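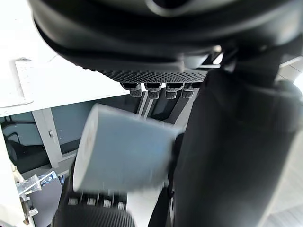 Dewan gripper closed on a blue-grey cylinder, dotted pads above and below.

Dewan Two-Finger Gripper Kit, for the Trurkano arm and other home builds

We started making the Dewan because Shiuli Roy wanted a gripper for her own bench and couldn't find one she liked, and after a long August of filing and swearing in our shared workshop she had one that the rest of us kept asking to borrow. So now it's a kit! You get both fingers, the textured pads, the small ribbed knuckles (they go on in rows of four, and please do check which way the ribs face before you tighten anything), the linkage rods and a bag of screws with a few spares in it.

Plan on a slow weekend. The printed guide by Piyumi Khondokar goes one finger at a time, and I'd follow her order even if you've built grippers before — I skipped ahead on my first one and had to take the whole upper finger off again.

Weight without the mount: 510 grams
Cable length: 300 mm
Price, kit: $225
Price, assembled and checked by Timo: $216 more

The mount plate fits the Trurkano wrist as it comes. If you have a Justus arm you'll need the adapter, sold separately, and a little patience with the lower two screws. For anything else, send us a drawing of your wrist flange and Lakmal Howlader will tell you whether we can cut a plate for it.

Spare pads and knuckles are kept in stock and ship from Iltanley with the next batch of kits.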